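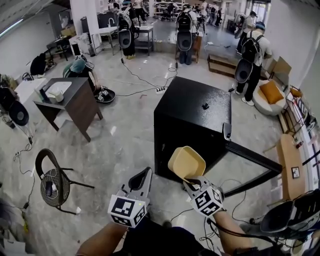

Hand-held grippers in use on the practice floor, with a beige plastic piece held in the right one.

Newsroom > Announcements > Standards and Safety

Search news Type a keyword Go

Filed under: Robotics, Good Practice

Virisbridge Shares Its Floor Rules for Hand-Held Gripper Work, Free for Anyone to Use

ELLANTHORPE, September. Virisbridge is delighted to share the first public edition of the Lura Guide, a plain-spoken set of good practice rules for teams who teach household robots by doing the chores themselves, gripper in each hand and pack on their back. The guide has lived in one form or another on a clipboard by our door for a good while now, and so many visitors have asked to take a copy home that we decided it was time to tidy it up and let it out into the world!

The guide runs to 15 pages and covers 166 separate points, grouped into five chapters: the floor, the cords, the gear, the people, and the recordings. It is written for the person who will be doing the work that morning, and we have tried hard to keep it in the kind of words you would use with a new colleague over coffee.

"We share our rooms with each other, and that is really where all of this began," said Rochelle Hutchins, who leads floor practice at Virisbridge. "When several people are wearing packs in one room, and someone is crouching down to reach a tray, and someone else has a cabinet door standing open, you need a few habits that everyone keeps. Say out loud that you are passing behind. Look down before you step back. Those two alone take up most of a page, and I would happily have given them more."

The chapter on cords drew the most comments from early readers. It asks teams to choose a place for every power strip before the session opens, to keep walking paths clear of charging leads, and to check that the cable from gripper to pack has enough slack for a full reach without hanging low enough to catch on a handle. The gear chapter deals with marker cubes, which should be clean, firmly seated and looked over at each change of wearer.

Pack time is covered as well. Wearers are asked to take a break of at least 5 minutes between tasks, with the pack off, and anyone may call a stop without giving a reason.

Fulgencio Cifuentes, who runs our partner workshop in Requena, tried the draft with his own team and sent back a great many notes, nearly all of which made it in. "I liked that it speaks about furniture," he said. "Other rule books I have read speak only about machines, and my people spend the day among chairs and tables."

The Lura Guide is voluntary and does not replace local workplace safety law. Teams may copy it, shorten it or translate it, as long as the stop rule stays in. Printed copies are available at the Virisbridge front desk in Ellanthorpe, and comments for the next edition are warmly welcomed there too.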